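# Counting holes to find a tube

*A method from the Drostura laboratory lets a robot arm place clear tubes that its own camera has lost sight of*

Clear plastic is a poor target for a camera. Its edges are faint, its highlights move when the viewpoint moves, and its colour is whatever happens to be behind it. Depth sensors do badly with it as well, either returning the distance to the surface behind the object or returning nothing. For a robot that has to lift a test tube from a rack by the cap and lower it into another hole, these are everyday problems, and most automated laboratories avoid them by bolting the rack down.

The group at Drostura has spent the past two years on the case where the rack is not bolted down. A person puts it on the bench at whatever angle is convenient, and the arm must work with that. The group's method, called Jenus, makes no attempt to see the tubes better. It finds the rack, works out which hole is which, and keeps a running record of where each tube must be, including during the parts of the motion when the tube tops are out of view.

The test cell is plain: a white table, an arm with a parallel-jaw gripper, one fixed camera and one camera on a bracket above the jaws. The rack is a bright orange two-tier type with holes in two sizes. The tubes have screw caps, and the gripper takes hold of the cap.
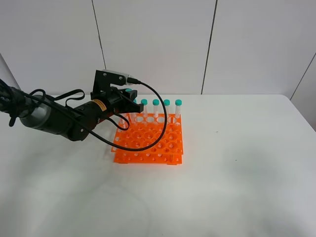 Two cameras would seem to be enough, since one can cover for the other. In practice they tend to fail together. When the arm reaches over the rack, the gripper and its cable hide part of it from the fixed camera. The wrist camera is by then so close, and tilted so far towards the fingertips, that its view stops short of the caps. The approach therefore ends with both cameras holding incomplete information about the one part that matters.

Earlier work at the laboratory used a policy trained directly on images. An operator moved the arm through the task by remote control, the images and joint positions were recorded, and a network learnt to predict the next short stretch of motion. The training set came to 1,634 demonstrations. The resulting policy was smooth and looked competent, and it had one persistent fault. It would choose the correct row and then drift to the neighbouring hole in the last few centimetres.

Adding data helped up to a point. The drift became rarer at rack angles that were common in the training set and stayed as it was at angles that were not. When the group examined the network's internal responses, they found that it was relying heavily on the tubes near the end of the motion and hardly at all on the holes. The holes had been available the whole time, and in a saturated colour against a white table.

## Reading the lattice

Jenus begins with the upper plate. Large and small holes alternate across it, and that pattern carries more information than a grid of identical holes would. A plain square grid looks the same after it has been shifted by one hole, so a camera that can see only the middle of it cannot say which part it is looking at. Two sizes do not remove the ambiguity, but they do cut down the number of shifts that fit. A single visible corner removes the rest.

A small detector marks each hole as an ellipse and labels it large or small. The ellipses are passed to a fitting step that searches for the rack position and angle that would produce them. The dimensions of the rack are known in advance, entered once from a drawing. This is ordinary geometry, and the same calculation has been used for decades to calibrate cameras from printed dot patterns.

The difficulty lies in the lower tier. From a low viewpoint the lower plate's holes can be seen through the openings of the upper one, and a detector that takes them for upper holes will report a rack that is in the wrong place by the height of a tier. Early versions did this often. The present version fits both tiers at once and assigns each ellipse to one or the other as part of the same search, which costs time but settles the matter in most views. 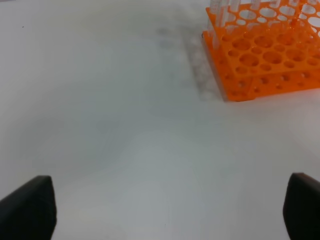

Shadows proved to be a second source of false holes. Light passing through a perforated plate leaves paler spots inside the shadow, and to a detector trained on clean images these have the size and spacing of real holes. The group considered changing the lighting and decided against it, on the grounds that a working laboratory would not change its lighting either. They labelled the shadow spots as a separate class instead. The detector now reports them, and the fitting step ignores them.

The wrist camera runs at 30 frames a second. The full two-tier fit cannot keep up with that rate on the cell's computer, so it is run on selected frames, and the arm's joint readings are used to carry the estimate forward between them. Each new fit is compared with the carried estimate. If the two agree, they are merged according to how many holes were found. If they disagree by more than half a hole spacing, the arm stops and backs away along the path it came in on.

That last rule accounts for much of the method's behaviour. An image-trained policy has no obvious way of reporting that it is in doubt, and carries on. Jenus has an explicit number to compare with a threshold. Watched from beside the bench it can look hesitant, especially with the rack close to one of the angles at which a row of upper holes lines up with a row of lower ones.

## What the policy still does

The learnt policy has not been thrown away. It still produces the motion, including the way the fingers close on a cap and the slight sideways give as a tube enters its hole. These are hard to write down as rules, and the demonstrations contain them already. What has changed is the input. Along with the images, the policy now receives the position of the target hole and of each occupied hole, expressed relative to the fingertips.

The list of occupied holes is filled in at the start of a run, from a viewpoint high enough to show the caps. After that it is treated as a ledger. A tube that has been lifted is struck off, and a tube that has been put down is entered at its new hole. The cameras may correct the ledger, but only when they have an unobstructed view of the hole in question. An absent detection on its own is never taken as evidence that a tube has gone. 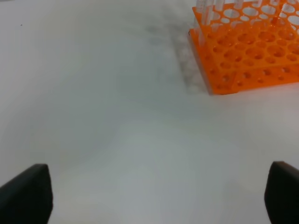
*Wrist camera view with the gripper open. The tops of the tubes lie beyond the upper edge of the image; the rack's holes remain in view.*

The two systems were compared under the Peñalver protocol, a set of rack placements and transfer instructions that the group drew up before either system was finished. Each system made 105 attempts. An attempt counted as a success if the named tube ended upright in the named hole and no other tube had been disturbed. The image-only policy succeeded in 54. Jenus succeeded in all but nine.

Of the nine failures, five were refusals. The arm stopped, backed away, tried again from a second viewpoint, stopped again and gave up. The protocol scores these in the same way as a dropped tube, although a laboratory manager might not. Three more were poor grasps, in which the hole was correct and the cap slipped between the fingers. The remaining one was a ledger error: a tube leaned against its neighbour on release, was entered as seated, and was knocked during the following transfer.

Runs took longer with the new method. Most of the extra time was spent at the start, on the high viewpoint, and the rest went on pauses while a fit was repeated. The group has published the timings for each placement but no overall average, arguing that the average depends mainly on how many awkward angles the protocol contains.

## Limits

The method needs a rack with holes and a drawing of that rack. Racks made of bent wire, foam blocks and racks with solid sides are outside its scope. So is a full rack. Each tube hides the hole it stands in, and as the rack fills, the number of usable ellipses falls until the fit rests on the outer edge alone. The Peñalver placements were all sparsely filled, and the paper says so in its second paragraph.

There is also the question of what happens if the rack is nudged. Because the estimate is carried forward on joint readings, a rack that moves while the arm is stationary will be noticed only at the next fit. In tests with a deliberate push the arm usually detected the change and backed away. Pushes smaller than half a hole spacing were absorbed into the merged estimate over several fits, during which time the target was slightly wrong.

Trotard, which makes sample-handling equipment and paid for part of the work, has asked for a version that learns a rack's dimensions from a short series of wrist camera images. The fitting step would have to solve for hole spacing and tier height as well as position, and from close range those quantities are easily confused with one another. A first attempt recovers the spacing well. Tier height is still off by enough to bring back the old error between the plates, and the group is now collecting views from lower down, where the vertical sides of the rack can be used as a scale.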